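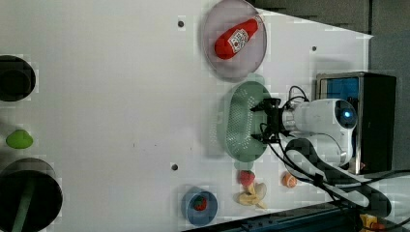

To: Lindiwe Cele, Magagula Fund
From: Svend Hedegaard, Omavby after-school robotics
Re: Progress report, second term

Lindiwe – sorry this is short, writing it between the end of class and the bus. Receipts follow separately on Monday.

Where we are

Arm is up and running on the big white table. Took longer than planned. Power supply that came with it was the wrong one, Fisgate swapped it free of charge but that ate most of a month. Students used the wait to write the task list and argue over the scoring, so not all lost.

The task is kitchen tidy-up. Toy food and dishes on the table, arm has to pick things and put them where they belong. Strawberries, banana, ketchup bottle, a plate, the green colander, blue cup and so on. Team picked it themselves. They wanted something a parent would understand at the open evening without a speech first.

What works

Moving between set points, fine. Opening and closing the gripper from the students' own code, fine. Milagros Urrutia wrote the part that lines up the fingers before a pick and the rest of the team now uses it for everything. Strawberry into the cup is our most dependable move and the one we'll show first.

What doesn't yet

Ketchup bottle. When it lies at an angle on the plate the gripper tends to push it along instead of closing on it. Erhan Dursun is trying a slower approach from the side. The clear plate is a headache for the vision software too, it picks up the table through it. We may put colored tape on the rim, students are split on whether thats cheating.

Colander is too wide to grab across, so they're working on a rim grip. Early days.

Recorded runs

Class has logged 3662 practice moves so far, good and bad both kept. Daithí Lenihan goes through them with the younger group, who mark each one pass or fail. Slow work, but they have gotten very sharp at spotting a bad grip before it happens.

Students

30 signed up, and we had to split into 3 groups so everyone gets time at the controls. Two-hour sessions are too short, by the time setup is done there's a line. Would like to open the room earlier.

Money

Inside budget. Biggest cost was the table and mounting. We have 5 spare gripper pads left and go through them faster then I expected, so I'd like to move some of the travel line over to parts. Need your OK on that before I order.

Next

Full tidy-up run start to finish, no hands, by December. Then the Ivlow meet, if the van is confirmed. Draft of the student write-up comes to you before that.

Svend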